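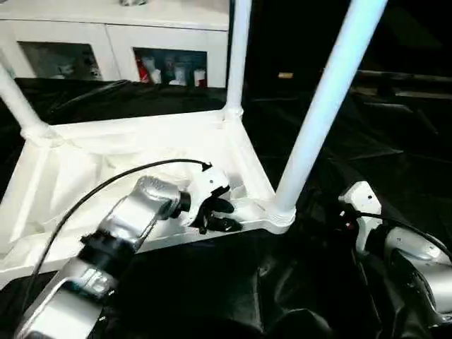 The Lerkuvberg kit is a pair of tabletop arms with grippers, plus the software to record what they do, and I've had one on my bench long enough to write up this card and the recordings that go with it. Setup was easier than I expected (one afternoon, two coffees!). The job I picked was handling a white plastic stool frame, and it's a mean little test: when only the left gripper has the edge of the base, those tubular legs are right in the way of the other arm. I lay a black cloth under everything and I'd suggest you do the same.

What you get: 3,084 clips from 19 sessions, sorted by session, with joint logs for both arms. Myrto Tsakiris checked the labels and caught plenty of my typos. Clips where I bumped the e-stop are still in there, tagged "stopped".

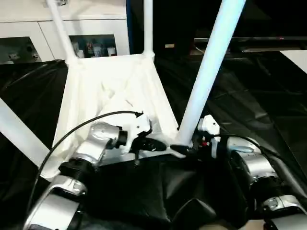

The labels are plain text, one line per clip. Start with the first 200 if you only want a quick look, they load fast and cover most of the grips.

Things I'd change about the kit: the cables want better clips, and the manual from Sterine skips gripper calibration completely. Ankica Pavlović wrote a nice page on that, it's in the docs folder.
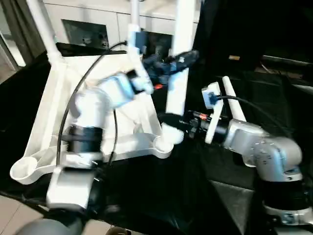 Both arms on the stool frame, left gripper on an upright tube.

Card last updated 1 November 2018. Bug reports welcome, please include the clip number.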